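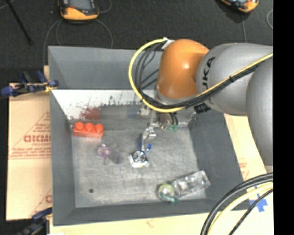
Mustico sells its bin-picking kit as a package: gripper, mounting plate, software and two days of setup at your site. We spent a week with one in Sirnau.

Bent Riis, who runs the test cell there, gave it 413 picks of mixed small items. It missed 18. Clear plastic caused most of the trouble - the software often aimed too high - and parts close to a side wall took longer to reach.

Changing fingers is a hand job with one wrench. The manual runs to 122 pages and needs an index.

The rival kit from Gredari costs less but leaves the arm wiring to the buyer. Mustico ships in May.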